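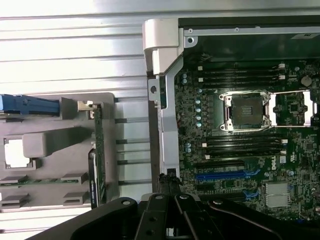

Pasar las listas de Grutel a otro reproductor sin perder el orden

lagarto_77
2018-02-10
Buenas. Tengo 495 canciones en Grutel, repartidas en 29 listas, y quiero llevarlas al portátil nuevo, que usa Gindent. He copiado la carpeta Música entera y las canciones aparecen, pero las listas no. ¿Hay que exportarlas una por una?

mireya_bcn
En Grutel ve a Archivo > Biblioteca > Exportar todo y marca el formato M3U. Te crea un archivo por lista. Luego en Gindent, Importar listas, y seleccionas la carpeta.

tonelada
Ojo con eso. El M3U guarda la ruta completa de cada canción. Si en el portátil el usuario se llama distinto, Gindent te abre las listas vacías. Antes de exportar hay que marcar "rutas relativas".

mireya_bcn
A mí nunca me ha hecho falta marcarlo.

tonelada
Tendrías el mismo nombre de usuario en los dos equipos.

lagarto_77
Me ha pasado lo que dice tonelada: 29 listas importadas y todas vacías. No encuentro la casilla de rutas relativas, tengo la versión 3.

kurro
En la 3 está en Preferencias > Avanzado, no en la ventana de exportar. Yo de todas formas usaría Harju, que convierte la biblioteca directamente y además conserva las puntuaciones.

tonelada
Harju no lo recomiendo. La versión gratuita solo convierte 20 listas y las demás las deja fuera sin avisar. Para esto basta con un editor de texto: abres el M3U, buscas la ruta vieja y la reemplazas por la nueva.

kurro
Sí avisa, sale en el registro al terminar. Y editar 29 archivos a mano tampoco es plan.

tonelada
El registro no lo abre casi nadie. Y con cualquier editor decente se reemplaza en todos los archivos a la vez.

lagarto_77
He encontrado la casilla en Avanzado. Exportado otra vez e importado en Gindent: salen todas menos una, la que tiene una barra en el nombre.

mireya_bcn
Renómbrala en Grutel sin la barra y exporta solo esa.

lagarto_77
Ya está, gracias. Las puntuaciones no han pasado, pero las usaba poco.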